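Jeanie Skinner on buying small paintings
December 21, 2023

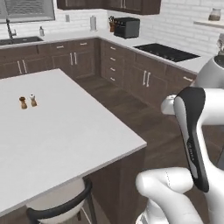
A kitchen with dark brown cabinets and white countertops.

Jeanie Skinner has sold paintings for 19 years, most of them small landscapes by artists few buyers have heard of. Her gallery, Alach, has two rooms and a rack of unframed work in the back.

She started with a harbor scene she bought at an estate sale for $15. "The varnish was so yellow I thought it was a sunset," she said. "I had it cleaned and it was the middle of the day."

Condition is the first thing she checks. She turns a canvas over before she looks at the front for long. Old labels, stretcher marks and patches tell her more than a signature does. "Signatures get added," she said. "I've sent back three this year."

Her stock now stands at 1,186 works, and nearly 700 of those are oils. The rest are watercolors and a few pastels, which she keeps in drawers.

Framing is done by Ruaridh Menzies, who works two days a week at the gallery. Menzies prefers to keep an original frame even when the gilding is worn. "People want it bright," he said. "I ask them to live with it for a month first."

Skinner doesn't advise buying for profit. Prices for minor coastal painters have been flat, she said, and auction fees take a good part of any gain.

A group of river views goes on the walls in February. She is still waiting on two of them from the restorer.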